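About Cirnero

Cirnero is an independent school of bookkeeping and office practice in Vilbridge. It prepares adults for work in the accounts departments of small and medium-sized firms, and it offers evening instruction to people who already hold such posts and wish to move on to more senior duties.

The school was founded by Esko Heiskanen, who had spent 17 years keeping the books of a timber merchant and held firm views on how the subject ought to be taught. The first classes met in 3 rented rooms above a stationer's shop in Votumdale Road. Mr Heiskanen taught the ledger course himself, and the order in which he took his topics – cash book, purchases, sales, then the bank – is still followed in the first term.

Our present Principal, Ayanda Kruger, joined the school as a tutor in payroll and was later appointed head of evening studies. Under her direction the timetable has been revised so that every course may be taken either by day or by night, with the same tutors and the same final papers.

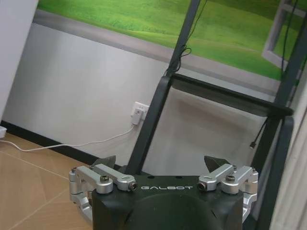
Teaching is carried out in small groups. Students work through the accounts of a single trading year, from opening balances to final statements, and submit their work to a tutor at the close of each month. Written comments are returned within 5 working days. Calculators are permitted throughout, although students are expected to be able to check a column of figures by hand.

The full certificate is taken over three terms. Shorter courses are available in payroll, stock records, credit control and business letters. Applicants need no earlier qualification in accounts, but they are asked to sit a short paper in arithmetic and written English before a place is offered. Those who do not reach the required mark may attend the preparatory class, which begins each February, and sit the paper again at its close.

The Ng Library, named after the family whose gift paid for its shelving and reading desks, holds 944 volumes on accounts, company law and office management. Registered students may borrow from it during term. Former students may use the reading desks on weekday evenings – a reader's card can be obtained from the school office.

Cirnero is governed by a board of trustees, which meets once a term and publishes its report and accounts each year. Fees are set by the board and may be paid in full or by the term. A limited number of reduced-fee places is kept for applicants who are out of work or returning to employment after caring for a relative.

This page was last revised on Friday, August 20, 2021. Enquiries about admission should be addressed to the Registrar at the school office in Vilbridge.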